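Lista: mesas-e-bancadas
Assunto: Re: Risco claro no tampo e o que deixar em cima dele
Data: janeiro de 2018

Olá a todos,

Respondo à mensagem que chegou ontem à noite e que copio em parte, para quem não a recebeu:

> Comprei um tampo de madeira clara na Poncombe, já acabado de fábrica com o óleo Evow.
> Vai servir de mesa de trabalho durante o dia e de mesa de refeições à noite.
> Tenho três dúvidas. A primeira: há uma linha mais clara que atravessa o tampo de
> um lado ao outro e não sei se é emenda ou defeito. A segunda: posso deixar pratos e
> copos pousados diretamente na madeira? A terceira: alguém já tirou tinta de marcador
> de uma superfície oleada sem ter de lixar tudo?
> Tenho a fatura e ainda estou dentro do prazo para trocar.

Vou por ordem, com base no tampo que uso na oficina da Cavalcanti, que tem mais de 18 meses de uso e também é de madeira clara.

Sobre a linha: o meu tem a mesma coisa. O veio corre todo no sentido do comprimento e há uma linha fina e pálida a acompanhá-lo, abaixo do sítio onde costumo pousar o prato. Há ainda uma faixa mais castanha do lado oposto, essa do próprio veio.

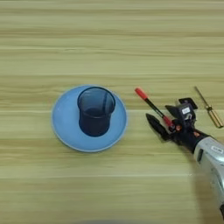 O meu tampo, com o prato azul e o copo em cima.

Para saber se é emenda, passe a unha de través. Se a unha prende, há um desnível e convém reclamar enquanto tem prazo. Se não prende, eu ficava com o tampo. No meu não prende, e a linha está igual ao primeiro dia. Veja também o topo, de lado: se a madeira for colada em réguas, a junta aparece ali e coincide com a linha de cima. A Poncombe vende das duas maneiras e a fatura nem sempre diz qual é.

Sobre pratos e copos: pode pousar, desde que a base esteja seca. Eu uso um prato azul como tabuleiro. O copo fica dentro dele e, se pingar, pinga no prato. Antes usava bases de cortiça, mas guardavam humidade por baixo e deixaram-me duas marcas redondas que ainda se notam com a luz de lado. Não ponho nada vindo do forno diretamente na madeira, com óleo ou sem óleo. Para isso tenho uma grelha de metal com pés de borracha.

Convém levantar as coisas de vez em quando e mudá-las de sítio. A madeira clara escurece com a luz e, passados uns meses, o que esteve sempre no mesmo lugar deixa a forma desenhada. Aconteceu-me com uma caixa de parafusos.

Como a mesa serve para duas coisas, sugiro que separe as zonas. No meu caso o prato fica à esquerda e o resto arruma-se à volta.

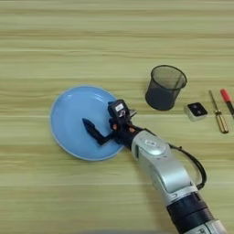
O copo de rede preta é para o que anda sempre a rolar, mas confesso que a chave de fendas e o marcador de tampa vermelha acabam quase sempre fora dele. A chave de fendas é a que me preocupa mais, por causa da ponta. Se cai de bico, faz uma mossa que o óleo não disfarça. As mossas pequenas ainda sobem com um pano húmido e o ferro morno por cima, poucos segundos de cada vez, mas só se as fibras não estiverem cortadas.

Sobre a tinta de marcador: depende do tempo que lá esteve. Fresca, sai com um pano e um pouco do mesmo óleo, esfregando no sentido do veio. Seca, experimente álcool num cotonete, primeiro num canto por baixo do tampo. O álcool leva o óleo atrás, portanto a zona fica baça e tem de ser oleada outra vez. Se mesmo assim ficar sombra, lixa de grão 264 da Utus, à mão, só na mancha e um palmo à volta. Não use a de 4000 para isto, que só dá polimento e empurra a tinta para dentro do poro.

Depois de lixar, uma demão fina, esperar vinte minutos, limpar o excesso e deixar uma noite sem nada em cima. Os panos com óleo põem-se a secar abertos na rua – amarrotados no lixo podem pegar fogo.

Se quiser, mande para a lista uma fotografia do topo do seu tampo. Pela linha de cima não consigo dizer mais do que isto.

Cumprimentos,
Oficina Cavalcanti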